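How to Test Whether a Machine Can Fold Your Laundry

Folding is still one of the hardest chores to hand over to a robot. Use the steps below to judge a folding system before you pay for one or plan a shift around it.

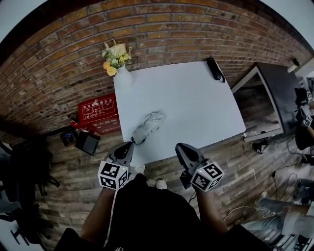
Step 1. Start with a crumpled cloth

Drop one plain cloth on a bare part of the table. Don't smooth it first. Many demos begin with the cloth already flat, and that skips the hard part. The machine has to find two corners in a heap before it can fold anything.

Step 2. Do the job with hand-held grippers

If you have a pair, fold the cloth yourself with one in each hand. You lose most of your sense of touch and all but two of your "fingers." If you can't do it this way, a robot with the same grippers probably won't either. Write down where you got stuck.

Step 3. Set a pass mark

Ours is simple: edges lined up, no corner tucked under, finished in 105 seconds. Pick your own numbers, but pick them before the first run.

Step 4. Run it 30 times

Crumple the cloth again before each try. Log every run, including the ones where a person had to step in. Count a rescue as a fail.

Step 5. Change one thing

Move on to a towel, then a T-shirt, then a dark cloth. Change the lighting last. Systems that do well on one item often drop off on the next. We saw this with both Vallum and Skedance, and our combined log now stands at 1027 runs.

Where things stand

Flat, square items on a clear table are within reach if you can wait. Shirts are hit or miss. Fitted sheets and mixed baskets still need a person. For a small laundry, we would let a machine handle hand towels and keep staff on the rest. Repeat the test after every software update, using the same cloth and the same pass mark.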